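Trulumora puts off second arm until it has tried the job on screen

August 21, 2022

Shoppers who know Trulumora for its glazed tiles and its rather good seconds shelf may like to hear that the firm is getting closer to buying its first robot arms, although it is taking its time over the matter and makes no apology for that.

The tile maker had meant to order two arms this summer, one for lifting tiles off the drying racks and one for packing them into boxes at the far end of the building. After a long meeting with staff from both ends, it has decided to buy one arm, leave the packing bench as it is for now, and spend a little of what is left on trying out the work in simulation before any metal is bolted to the floor.

Verna Haverford, who runs the workshop and has been there since the days when everything was carried about on boards, said she had gone into the meeting wanting both machines and had come out of it quite content with one.

"I had the two of them parked in my head already, one at each end, and I'd even picked where the fence would go," she said. "Then Anika put the quotes side by side on the big table and we all had a proper look, and the arm itself was only part of the bill. There were the grippers, the stands, the guarding, the cables, the training days and somebody to come out when it stops. You don't see all that when you're looking at the brochure with a cup of tea."

Anika Zamora, who keeps the books and drew up the equipment plan, asked three suppliers to price the same job, written out on the same sheet so that the answers could be laid next to each other. Brodeck and Szabo both came back with full quotes. Odent offered a lease, which was tempting for a while, but the gripper was charged on top and the lease ran on well past the point where the firm hopes to have moved the racks.

The choice has fallen on Szabo, mostly on the strength of its spare parts list, which gives a price for every plate, finger and screw. Ms Zamora said she had grown very fond of that list. She has put 780 pounds a year into the plan for spare fingers and cables alone – a line that was missing altogether from her first draft – and has asked that it be left alone when people come looking for savings later on.

It is the gripper that has taken up most of the talk. The workshop makes tiles in a good many sizes, and a pair of fingers that opens wide enough for the large squares may not be the best thing for the narrow border pieces. Swapping fingers takes time, and a second gripper that clips on and off costs a fair bit more, so the question of which to pay for has gone back and forth over several weeks and a large number of biscuits.

Radek Tóth, who works on the racks and will be looking after the new arm, has been doing the trial work on a computer in the upstairs office, where he can change the opening of the fingers or move the stand and see what gets in the way. He has been paying close attention to the cable, having seen in a previous job what happens when one catches on a corner at the end of a long shift.

"On the screen I can be as clumsy as I like and it costs us the electric," he said. "I've been through 103 different set-ups now, with the arm a bit higher, a bit lower, turned round, and I keep a notebook next to me with the ones I'd be happy to stand beside. It isn't a long list yet, but it's getting there, and I've enjoyed it more than I thought I would."

He added that he did not expect the simulation to tell him everything. Glazed tiles can be slippery and no two batches come out of the kiln quite alike, and the plan sets aside four weeks after delivery for running the arm slowly with chipped stock before it goes anywhere near an order. Marisol Sorensen, who looks after customer orders, has agreed to keep that stretch of the diary light, and says regular customers have been very kind about it.

The staff have also asked for a few things of their own. They wanted it written down that the people on the racks would be trained first and that the hours saved would go to sorting and hand finishing, where the firm is nearly always behind. Both points are now in the plan, on the front page, and Mrs Haverford read them aloud at the end of the meeting so that everyone went home having heard the same words.

As for the packing bench, it will be looked at again once the first arm has been working for a full season. Rosalía Requena, who has packed tiles there for longer than she cares to say, was asked whether she was disappointed to be kept waiting.

"Not a bit of it, love," she said. "Let them get the one right. I've got my straw and my tape and my radio, and I know which boxes are the weak ones. If they bring me a machine later on, I'll want to see it pack the corner pieces before anybody signs for it, and I've told them so."

The order for the first arm is expected to be placed once the gripper has been settled, and Mr Tóth hopes to have his notebook ready to share with the others before the end of August. Customers who would like to know how the work may affect delivery times can ask at the front counter, where Ms Sorensen has a printed sheet to take away.
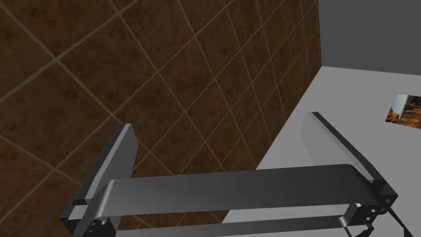

A two-fingered gripper, open and empty, in a computer simulation with a brown tiled wall behind.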